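The screw that wouldn't sit still
Notes from a Saturday at the Parwood workbench, 21/09/2019

I'd been meaning to visit Parwood since August, when a friend at Tallbridge told me they put small things together there all day and never seem to get bored of it. My host asked me to leave the name out ("just say the person with the coffee"), so that's what I'll do!

We started at the pale tables in the main room, talking before I'd even found a pen.

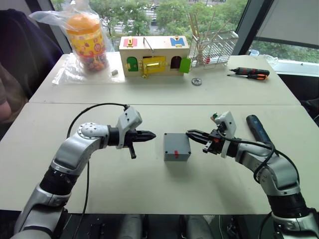
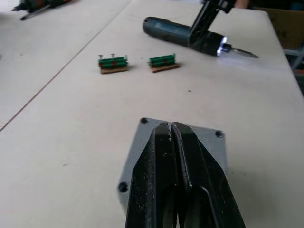

Green cylinders, brown boards

I wanted to know about the little assemblies first, the ones with green cylinders lying in a row on a brown base. "Everybody goes to those," my host said. "They're the fun ones. You line the green parts up, you get them snug, and then you start thinking about your screws."

And the screws are where it gets tricky. Two silver ones were standing up tall on one piece, and I asked if that was how they should look. "Depends how far along you are," I was told. "I like to start them both before I tighten either. If you drive one all the way down, the other side creeps on you."

There's a cordless screwdriver for the driving part. My host keeps it on a low setting and still does the last turn by hand. "I did 200 of these in my first 7 weeks," they said, "and I stripped 20. All of them with the power on."

The gray box

Then there's the small gray box with the red latch, which I liked far more than I expected to. I asked what makes a good one. "The corners," my host said right away. "If the screws in the corners aren't even, the latch feels wrong under your thumb. People blame the latch, and it's hardly ever the latch."

Over coffee we got onto table color - my host won't work on anything dark. "Drop a screw on a dark bench and you'll be on your knees till lunch."

The next batch is for Vilurholm, with a slightly longer base board, and my host hasn't decided yet whether to change the order of the steps for it.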